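Grener Raid Shoes – Women's and Men's Sizes

Okay, I've been waiting to get these on the site since May! I'm Loukia Bakalis, I play left corner for my club side and I run this little shop in between practices, so when I say I've tested a kabaddi shoe, I mean I've been dragged across a mat in it by the ankle.

The Grener is a low, light mat shoe with a split sole. It bends right where your foot bends, so when you go up on your toes for a bonus attempt it goes with you (my old Verkers felt like wearing two planks). The upper is a soft mesh with a padded strip over the laces, and there's a little elastic pocket to tuck the ends into. Please use it. I have seen a raider lose a point to a shoelace.

Grip is what most of you email me about. On a clean competition mat these hold really well, even when you change direction hard at the baulk line. On a dusty gym mat they slip a bit, same as everything else I sell. Wipe the soles with a damp towel at halftime and you're back in business.

Sizing: they run small. I wear an 8 in the Elimetti and needed an 8.5 here. If you have wide feet go up a full size, or take a look at the Margaritis, which has more room in the toes but is heavier.

What you get:
One pair of shoes
3 pairs of laces (black, white, orange)
A mesh bag that's fine for the washing machine

Colors are navy or red. The red is brighter than I expected – I love it, my coach does not.

Care is easy. Pull out the insoles after practice, let them air overnight, and keep the shoes away from radiators. 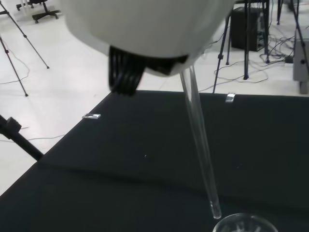 Don't put them in the dryer either! The glue along the toe doesn't like heat, and I can't take a pair back if the sole has come away from cooking. If yours peels in normal use inside the first 2 months, send me a note with your order number and I'll swap it.

Can you wear them outside? I wouldn't. The rubber is soft and a parking lot will chew it up in a week. Carry them in and change at the mat.

Teams ordering together get free shipping once the order goes over $400, and you can mix sizes and colors. Allow 3 extra days if you want names on the bags, since I do those myself at the kitchen table.

Half sizes from 5 to 12. Red in 9.5 is sold out until the next delivery.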